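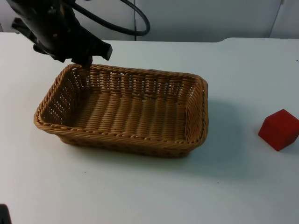

Wurnton Community Kitchen Garden
Minutes of the General Meeting, April 25, 2022

Chair: Sobia Qureshi
Apologies were received and recorded in the sign-in book.

1. Minutes of the last meeting
Approved with one correction. Under "Storage," the line about parsnips should read "left in the ground," not "lifted and bagged."

2. Matters arising
The hose connector at the north tap has been replaced. The key to the seed cupboard is back on its hook. The request for a second compost thermometer was dropped, as the first one has been found.

3. Root vegetables for the shared kitchen
The kitchen group asked that the garden grow less rutabaga this year. A good part of last season's crop was still in the cold room in early spring and had gone woody. Members who cook on the evening rota said people take carrots and celeriac first and leave the rutabaga.

One member spoke in favor of keeping it, saying that roasted in small pieces with oil and a little mustard it goes quickly, and that the trouble is that it keeps being served boiled. The chair asked for this recipe to be written out and pinned up by the stove.

Agreed: 17 beds are assigned to root crops this season. Two of them will be rutabaga. The rest will be split between carrots, celeriac, parsnips and turnips, with the split left to the bed holders.

4. Carrot varieties
Members compared notes on last year's carrots. The long types forked badly in the beds by the wall, where the soil is stony. The short, blunt types did better there and were easier to wash. It was suggested that the long types go only in the raised beds, which have been sieved.

There was some discussion about flavor. Several people found the purple ones earthy when raw and prefer them cooked. The kitchen group said the purple ones turn soup a gray color and asked that they be kept for salads or for roasting whole.

Agreed: short types by the wall, long types in the raised beds. Purple carrots to be grown in one row only.

5. Seed order
Quotes were read from Cladell and Setiawan. Cladell is cheaper on carrots and turnips but is out of celeriac seed until August, too late for us. Setiawan has celeriac as young plants. The chair proposed ordering seed from Cladell and the celeriac plants from Setiawan.

A member asked whether the delivery charge on two separate orders would cancel out the saving. The chair had worked this out and said we would still be $45 better off.

Carried on a show of hands.
Action: Sobia Qureshi to place both orders this week.

6. Carrot fly
Fly damage was bad in the uncovered beds. The fleece barriers worked where they were kept closed at the bottom. Bed holders are reminded to bury the edge of the fleece and to put it back after weeding. Thinnings should go straight into the closed compost bin and should not be left on the paths.

Planting onions between the carrots was raised again. Opinions differed on whether it does anything. Members who want to try it may do so in their own beds and report back in the fall.

7. Cold room
The cold room has been running too dry and carrots were going limp. The Evolum humidity unit had been set to its low setting, apparently since the winter clean. It has been turned up and will be checked at each kitchen shift.

Roots going into storage must have their tops twisted off and must not be washed. Loose soil can be brushed off. Anything with a cut or a split goes into the "use first" crate by the door. Apples are not to be stored on the same shelves as carrots, as they make them bitter.

Action: kitchen group to put a short notice on the cold room door.

8. Tasting evening
The kitchen group would like to hold a tasting evening after the first turnip harvest, with raw and cooked samples of each variety and a sheet for comments. The results would be used for next year's seed order. The garden agreed to supply the vegetables. Date to be set once the turnips are up.

9. Any other business
The long-handled fork is missing. Whoever has it should return it to the shed.

Members asked for turnip greens to be set aside at harvest. The kitchen will take them if they are brought in the same day.

The meeting was closed by the chair. Next meeting date to be posted on the shed door.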